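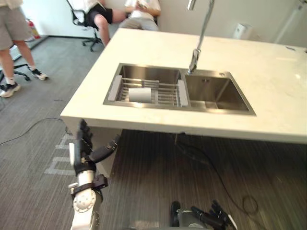
Water Around Us, Unit 3: Hard Water
Notes for the first two sessions
Stuart Parsons, Room 728, Bainbridge Hall

Welcome to my favorite unit of the course! Hard water is chemistry you have been living with all your life, whether or not you ever had a name for it. It is the white crust on the shower head and the gray ring around the tub. It also built some of the most spectacular caves on the planet, and we will get to those next week.

Bring your jar of tap water from home to the first session. A clean jam jar is fine. Let the cold tap run for a minute before you fill it, and put your street on the label so we can map the results.

1. What "hard" means

Rain starts out nearly free of minerals. On the way down it picks up a little carbon dioxide from the air, and as it soaks through soil it picks up a good deal more, given off by roots and microbes. Water with carbon dioxide in it is a weak acid. It is far too weak to sting your finger, but give it limestone and a few hundred years and it will eat out a tunnel you can walk through.

What it carries away from the rock is mostly calcium, with some magnesium. Those two dissolved metals are what we mean by hardness. Iron and a few others can add to it, usually in amounts small enough that we will leave them out.

The key reaction, which you should be able to write from memory by the end of the unit:

CaCO3 + CO2 + H2O -> Ca(HCO3)2

Solid limestone on the left, dissolved calcium bicarbonate on the right. Now read it backward. Take the carbon dioxide away and the solid comes back out. Caves and kettles are the same reaction run in both directions, and I still get a kick out of that every time I teach it.

2. How we measure it

Hardness is reported in milligrams per liter "as calcium carbonate." That phrase confuses everybody at first. The lab finds out how much calcium and magnesium there is, then works out how much calcium carbonate would give the same effect. It is a bookkeeping trick so that everyone's numbers can be compared.

The usual scale:
0 to 60 mg/L: soft
61 to 120 mg/L: moderately hard
121 to 180 mg/L: hard
Over 180 mg/L: very hard

You will also meet "grains per gallon," mostly on water softener controls. One grain per gallon is 17.1 mg/L, so divide to get from one to the other.

Our well water here in Skillitby comes out of the Lornurora limestone, and last February's sample had a hardness of 507 mg/L. Go back and look at the scale. We are off the end of it! In grains, that is 507 divided by 17.1, or a little under 30. People who grow up here think soap is just supposed to behave that way.

3. Temporary and permanent hardness

These are old names and slightly misleading ones, but every textbook uses them.

Temporary hardness comes from the bicarbonates. Heat drives off carbon dioxide, the reaction runs backward, and calcium carbonate settles out as scale. Boil the water and this part of the hardness drops.

Permanent hardness comes mainly from the sulfates and chlorides of calcium and magnesium. Boiling won't shift it. It isn't permanent in any deeper sense, and a softener handles it perfectly well.

Most natural waters have both kinds. For the lab you will measure the hardness of a sample, boil it gently, let it cool, filter it, bring it back up to its starting volume with distilled water, and measure again. The difference is the temporary part. Please don't skip the topping up. If you boil off water and don't replace it, whatever is left gets more concentrated and your numbers will make no sense. Start with 620 mL so there is plenty for repeat titrations.
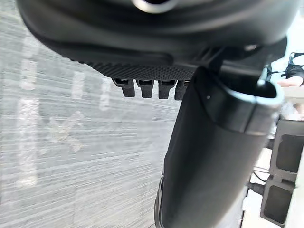
Is hard water bad for you to drink?

For most people it is fine to drink. Calcium and magnesium are both nutrients, and hard water supplies a modest share of what we need each day. The real nuisance is to plumbing, heaters and laundry. Anyone on a special diet should ask their doctor about their own water.

4. Soap, scum and detergent

A soap molecule has a long oily tail and a head that carries a negative charge. In soft water the heads stay dissolved, the tails bury themselves in grease, and off goes the dirt. In hard water the calcium gets there first. One calcium ion grabs two soap molecules and the three of them drop out together as a waxy gray solid. This is soap scum, and every bit of it is soap you paid for and never got to use.

Detergents were designed around this problem. Their heads are built differently, and their calcium salts stay dissolved much better. Try both in your own jar: same amount of water, a few drops of liquid soap in one portion, a few drops of dish detergent in another, lid on, shake for ten seconds. Check that your "soap" really is soap, since plenty of hand washes are detergents. The Clurine castile in the supply closet is the true article.

5. Softening

A home softener is a tank of small resin beads loaded with sodium. Hard water flows through, calcium and magnesium stick to the beads, and sodium goes into the water in their place. When the beads are full, strong salt solution is flushed through and the whole swap is reversed. Beautiful, simple, and it can be repeated for years.

Watch the charges. Calcium is 2+ and sodium is 1+, so each calcium that leaves is replaced by two sodiums.

Worked example, using our own water and treating all the hardness as calcium:
Calcium carbonate has a molar mass of 100 g/mol, so 507 mg/L is 5.07 millimoles per liter.
Twice that is 10.14 millimoles of sodium per liter.
Multiply by 23 and you get 233 mg of sodium per liter.

That is a lot of sodium, and it explains why many houses in town leave the kitchen cold tap off the softener.

Before the next session

Finish the conversion table on the back sheet. Find one spot at home where scale has built up and write two or three sentences on why it formed there and not somewhere else. Think about heat, think about drying, and think about where carbon dioxide could escape. If you can scrape off a pinch safely, bring it in a paper envelope and we'll drop vinegar on it.

Written work is due in my mailbox by 9th September. Goggles are on the hooks by the door, and long hair gets tied back before any burner is lit.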